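**Cell Technician, two-arm tabletop cell (Flakitz line)**

Pliritz is hiring one technician to set up, maintain and repair a single robot cell at our Huenchumán site. The post is full time, 8-month contract, renewable. Posted May 9, 2021.

The cell has two arms working over a shared table. It runs small-part pick and place. Each arm carries a two-finger gripper, and one wrist camera is used for alignment checks. The technician reports to Ermelinda Carvalho and takes over the log from Alun Penry, who moves to the Flamon line in November. 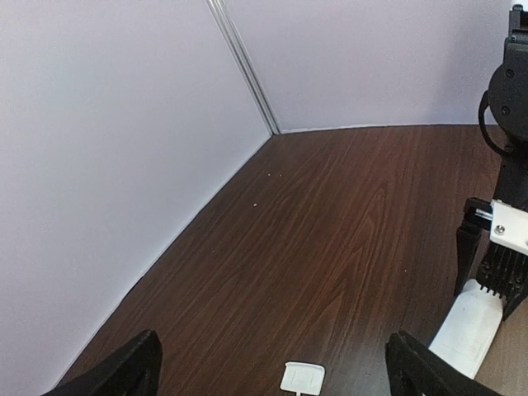 *Cell seen from the wrist camera: gripper fingers at the bottom, small white plastic tab between them, second arm at right.*

Duties:

- Check finger alignment and gap at the start of each shift. Re-shim when out of tolerance.
- Inspect cable routing on both arms. A loop that rubs on a joint housing is to be re-dressed the same day.
- Re-torque bracket and housing screws every 60 operating hours and enter the values in the log.
- Clear debris from the table and brush out the gripper bodies.
- Recalibrate the wrist camera after any finger change or collision stop.
- Replace worn fingers and joint covers. Full motor swaps are done with Ladi Ogbonna.

Required: two years of hands-on work with small arms or similar equipment, confident use of a torque driver and multimeter, ability to read a wiring diagram. Basic scripting is useful. Experience with our controller is not needed; training takes nine days.

Applicants invited to the site will do a 30-minute bench test: remove and refit one gripper finger, set the gap, write the log entry.

Send a résumé and one repair report you wrote yourself (remove customer names) to Cristóbal Echeverría, Pliritz hiring desk. Questions about the cell go to Ermelinda Carvalho.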